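In Praise of the Hook at the Edge of the Desk

I have strong feelings about desks, and the strongest of them is that most desks are losing a fight with one object. It's rarely the paper. Paper lies flat, paper stacks, paper can be shoved in a drawer when your mother calls to say she's downstairs. The object I mean is the pair of big over-ear headphones, which has no flat side, no obvious top, and takes up as much room as a dinner plate wherever you put it down.

My case is simple. Headphones belong on a hanger at the edge of the desk, and a desk that has one is a better desk than a desk that costs three times as much and doesn't. I've been saying this to anyone who'll sit still, and I'd like to say it at proper length for once.

Think about what else lives up there. A lamp earns its spot every evening. Books go in a stack, and a stack is a wonderful thing – it can grow all winter and still cover the same patch of wood. Sticky notes and stray papers go in an organizer at the back. I keep a twin-bell alarm clock back there too, and I'll defend it against any phone ever made, though that's an essay of its own. All of these know their place. Then the headphones land in the middle and the whole arrangement gives up.

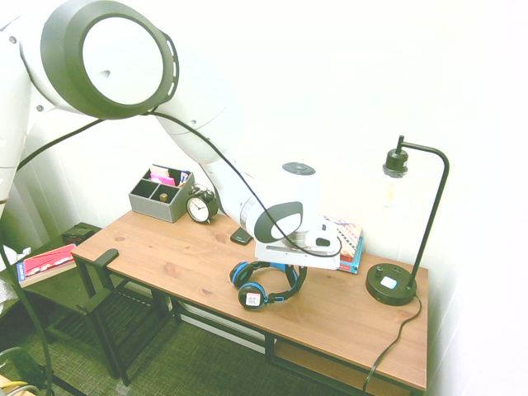
My friend Cường Sầm disagrees with me completely, and I want to be fair to him. His position is that the middle of the desk is the right place for anything you use every day, and that putting things away is a tax on using them. He listens to music for 8 hours at a stretch and says he'd be hanging and unhanging the things like a man with a coat he can't decide about. I see the appeal! But I've watched him work. He sets a notebook on the headband, the notebook slides off, he moves the headphones to the left, and then he needs the left for his coffee. He pays the tax anyway, a few cents at a time, all day long.

Diễm Quách has a better objection. She says a drawer does everything a hanger does and keeps the dust off. True enough, if you have a drawer deep enough, and if you're the kind of person who closes one loop before opening another. I am not. Anything I put in a drawer is gone until February. I once bought a second charging cable for a pair of headphones when the first was in the same drawer as the headphones. Out of sight is a fine rule for tax papers and a terrible one for something I want within reach when the neighbors start on their kitchen.

What I love about the edge of a desk is that it's free real estate. We treat the top as the whole desk and forget that the board has a rim, and that below the rim there's nothing but air and our own knees. Hang something there and you've added storage without adding furniture. No new shelf, no new box, no weekend with an Allen key. You reach down, your hand finds the curve of the band, and you're listening to something.

It's kinder to the wood, too, and here I get a little sentimental. I have a soft spot for light wood with the knots left showing. I've met people who sand and fill and paint until there isn't a knot in sight, and I can't understand it. A knot is the best part of the board! If you've gone to the trouble of owning a desk with a grain like that, let yourself look at it. Clear a space in the middle and leave it clear – even a small one.

There are rules, of course, and I've learned mine by getting them wrong. Put the hanger near a corner, on the side of the hand you reach with. Keep it away from where your chair swings in, or you'll bang a knee on it twice a day (I did, for longer than I'd like to admit). Only one pair goes on it. The moment you add a tote bag and a scarf, it's a coat rack, and you'll be back to dropping the headphones on your books.

And hang them as soon as you take them off. That's the whole habit. Jozefína Čierny, whose desk I envy more than any other, told me she does it before she even stands up, with the same movement she uses to pull them off her head. I tried it for a week and was amazed at how little effort it took. By the end of that week I'd stopped thinking about it, and there was room on my desk for a plate of toast.

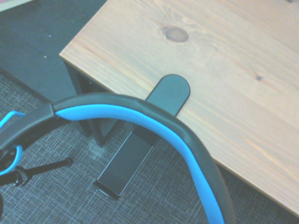
What About Everything Else?

People who come around on the hanger always ask me what goes over the side next, and my answer is nothing, at least for a while. Live with the cleared space first. Eat the toast. The lamp cord can wait and so can the pile of books. I've still got a stapler I'm not sure about, and I'm enjoying not having made up my mind.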